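Agosto 2020
Por la redacción de Trekport
3 comentarios · 19 compartidos

Una nave, mucho papel y la luz encendida

Llevaba semanas queriendo hablar con la encargada de Skotell, el taller compartido al que me mudé con mis cajas cuando cerraron el local de Chu. Me prometió diez minutos y al final estuvimos toda la tarde (la culpa fue mía, que no paro de preguntar).

Lo primero que le saqué fue el techo. A mí me encanta ese techo blanco de chapa ondulada, con las vigas al aire, y se lo dije nada más sentarnos. Ella se rió. "A ti te encanta porque no estás aquí en agosto", me contestó. "Cuando llueve fuerte tenemos que hablar a gritos, pero taparlo me daba mucha pena. Me pasaron un presupuesto para un falso techo y lo guardé en un cajón."

Luego nos liamos con las luces, que es su tema favorito. Las hay de tubo, redondas y de panel, cada una de una época de la reforma. "Las fui poniendo según podía pagarlas", me dijo. "La primera factura gorda fue de 2794 euros y estuve tres noches sin dormir." 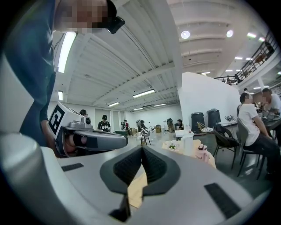
Le pregunté también por el altillo, el de la barandilla negra de metal, que es donde yo me escondo cuando tengo que llamar por teléfono. "Lo quería de almacén", me contó, "y mira, en diciembre ya había gente subiendo con el café". La pared blanca, en cambio, fue una discusión larguísima con los de Condard, que la querían más baja. "Yo quería poder sentarme a este lado sin ver todo lo que pasa detrás -- y me salí con la mía."

De dinero habló poco. De papel, muchísimo: que si el marrón sale mejor, que si la gente lo deja por las mesas, que si ella lo dobla y lo vuelve a usar. Me enseñó cómo lo dobla. Lo intenté y me quedó fatal.

Nos levantamos cuando vinieron a preguntarle por unas llaves. Quedamos en seguir otro día con la historia del suelo, que por lo visto da para rato.

Contacto | © Trekport | Volver arriba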